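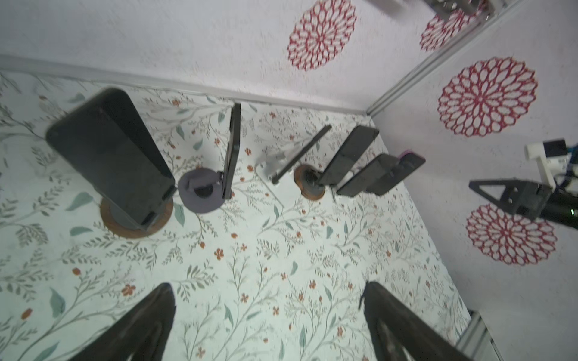 Rental inspection bylaw, Warncombe: did anyone else sign?

Tenants and Neighbors board > Local campaigns

dampcorner
22 June 2022
So the Warncombe petition on rental inspections closed last night with 662 signatures, and I'm kind of thrilled? For a town where you can't get ten people to a budget hearing that feels huge to me. For anyone who missed it, the ask is that every rental gets looked at once every 4 years, with heat, mold, smoke alarms and wiring on the checklist, and the landlord has to post the result inside the front door.

I've been renting on the Halliday side since 2010 and I have never once seen an inspector in any of my three apartments. Not even after the ceiling in the second one came down in March (the bathroom ceiling, I was at work, thank goodness). Anyway! Catalina Farías is taking the signatures to the council and she wants people to come and speak. Who's in?

porchlight_jen
I signed and I'll come if I can get off shift. Do we have to register ahead to speak or can you just stand up?

dampcorner
You put your name on the sheet by the door before it starts. Three minutes each. I wrote mine out and it was way over, so now I'm cutting the part about my old stove, which hurts, because it's a good story.

gus_in_unit_b
I'm going to be the grump. I rent out the other half of my duplex and I did not sign. The fee in the draft is $245 per unit per inspection, and it will go straight onto the rent. Mine won't, I like my tenant, but the big owners over in Clanero Court will pass on every dollar and then some.

porchlight_jen
$245 spread over the whole cycle is about five bucks a month, Gus. I'd pay five bucks a month to have a furnace that someone has looked at.

gus_in_unit_b
Sure, if it stays at $245. Fees don't stay put. Look at what they did with the sewer hookup.

dampcorner
Okay the sewer hookup was bad, I'll give you that one.

moss_and_gravel
Reading this from Rerkavcombe, where we've had something similar for a while now. My two cents: the inspections themselves are fine. The trouble is the re-inspection. Our place failed on a handrail, the owner got a deadline, the deadline went by, and then I had to call over and over before anyone came back out. If your draft doesn't say what happens after a fail, ask about that before you ask about anything else.

tove_o
Hi all, Tove Østergaard here, I helped with the wording. The draft does give a deadline for repairs, but moss is right that it's thin on the follow-up. We argued over it for most of an evening and I lost. I wanted a second visit booked on the spot, same day as the fail. Please bring it up when you speak, it will carry more weight from you than from me again.

gus_in_unit_b
See, that I could get behind. Book the second visit, and only charge the owners who failed the first one. Why am I paying the same as the guy with the extension cord running through the window?

porchlight_jen
Wait, that's a decent idea. Lower fee up front and a bigger one if they have to come back?

gus_in_unit_b
I have them now and then.

tove_o
I like it too, though the clerk told us the first fee has to cover the inspector's time or the whole thing gets kicked back. I'll ask what the lowest number is that would work. No promises.

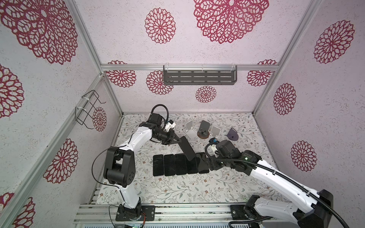
quietstairs
New here, sorry if this was covered. Can my landlord kick me out for asking for an inspection once this passes?

tove_o
The draft bars an owner from ending a lease or raising the rent over a request, and that covers you for six months after you ask. Keep a copy of whatever you send, with the day on it, and send it in writing even if you already talked on the phone.

quietstairs
Thank you. I've been putting it off with the back bedroom window for ages. Six months seems short though?

moss_and_gravel
It is short. Ours is a year, and I'd push for that.

gus_in_unit_b
A year is long if the tenant really is a problem. I had one who kept a motorcycle in the kitchen. Six is fair.

moss_and_gravel
We're not going to agree on that one, Gus.

dampcorner
Adding it to my list anyway. So far I've got the re-inspection thing, the split fee and now the year. Jen, if you get the night off I can pick you up, I'm driving past your street. And Gus, come and say the fee part yourself, please. They've heard plenty from me.

gus_in_unit_b
I'll think about it. Is there parking?

dampcorner
Behind the library, free after six.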